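Home Fall and Fire Check, Prindent Community Hall
March 15, 2025

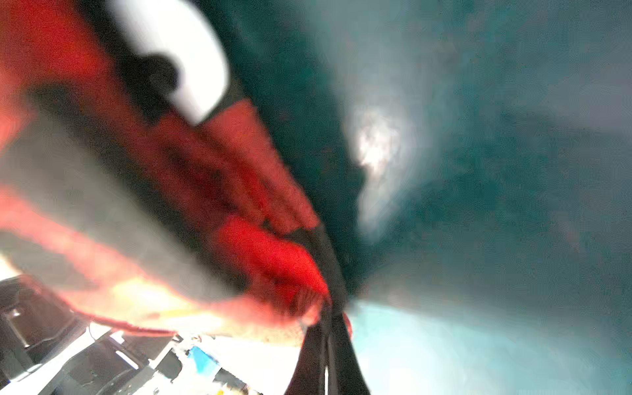

Mervin Penner: I did mine last time with the lights on and thought the stairs were fine. Please tell people to do them in the dark, with just the landing lamp!

Good point, Mervin, and it's gone straight in as item 2. Falls hurt far more people at home than most of us imagine, and so many of the fixes cost next to nothing. Mark each line Yes, No or Look again, and scribble as much as you like in the margin.

STAIRS AND LANDINGS

1. Handrail firm along its whole length. Yes / No / Look again
Comment: lean on it properly. Ours at the Holen end of the hall moved when I put my weight on it, and two new screws sorted it.

2. Every step edge visible by the night-time light. Yes / No / Look again
Comment: see Mervin above. Try it going down as well as up.

3. Nothing stored on the treads. Yes / No / Look again
Comment: shoes, post, the hoover - all of it counts.

SMOKE ALARMS

4. One working alarm on each floor. Yes / No / Look again
Comment: press the test button while someone stands in the furthest bedroom with the door shut. Could they hear it?

5. Replace-by date still to come. Yes / No / Look again
Comment: it's usually on the back or the side. One in Courtois Road had been painted over and I couldn't read a thing, so that was a No.

KITCHEN AND MEDICINES

6. Tea towels and paper kept clear of the hob. Yes / No / Look again

7. Tablets out of reach of visiting children. Yes / No / Look again
Comment: handbags! I love this one because hardly anyone thinks of it, me included.

8. Old medicines taken back to the chemist. Yes / No / Look again
Comment: Roltent Pharmacy has a box by the counter.

Any No on 1 or 4 wants doing this week. The rest can wait for your next free afternoon, and we'll go through the whole sheet together again in June. Spare copies are in the rack by the hall door.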